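Notes on a grip force fault

I look after the control software on a two-arm suturing setup, and most of July went into one fault. Writing it up while I still have the logs open.

Symptom: during a knot on the practice tissue, a jaw would lose hold of the thread under tension and the controller would carry on as if it still had it. No alarm, no stop. 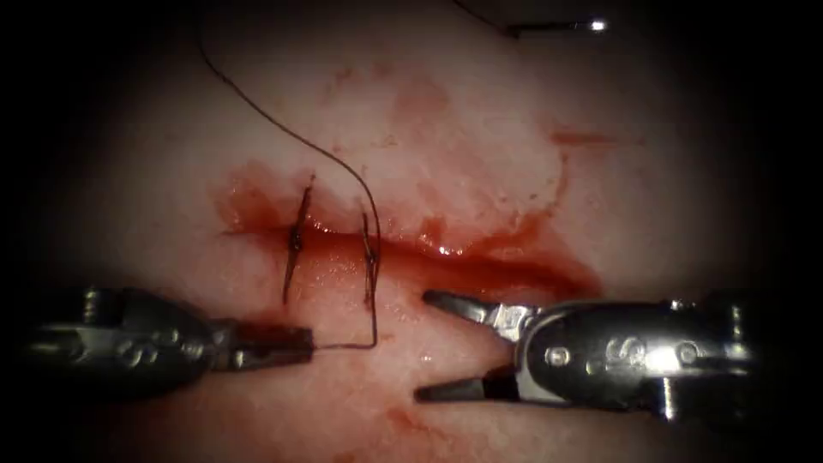
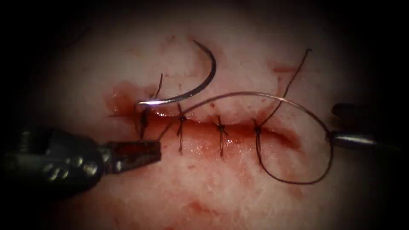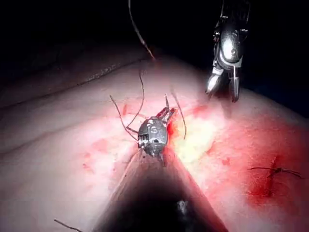 The stack has two layers. Orholm is the motion controller and Raltotent is the supervisor that decides whether a grasp is good. Raltotent infers grip from motor current in the jaw drive, as there is no sensor in the tip. If the current stays over a threshold, the grasp is marked held.

That threshold was set with new drive cables. Cables stretch and friction goes up, so a worn jaw closing on nothing can draw the same current as a fresh one closing on thread. We had one instrument at 231 cycles reading clean and another at 1537 reading "held" with bare jaws. Same firmware, same config file.

The safety side bothers me more than the dropped thread. After a false "held", the arm runs its full tightening pull. With the thread gone there is no load to slow it, and the tip overshoots. We measured 2 mm past the commanded stop – small on a bench, not small near anything you care about.

Špela Angelovski found the second half of it. The watchdog was meant to compare expected and measured load every 600 ms, and the pull finishes before the first check comes due. It had never once fired during a tightening move.

Changes so far:

- empty-jaw close at startup, threshold set from that reading
- watchdog check tied to the start of each move, no longer on its own timer
- cycle count stored per instrument, with a hard lockout

The lockout value is a guess until the Rokcombe wear tests are done. I also want slip detection from the rate of change in current, but the signal is noisy and my first filter added too much lag. Will post the plots when the second one is less embarrassing.

3 comments
Share this post
We use cookies to remember your preferences. Accept / Manage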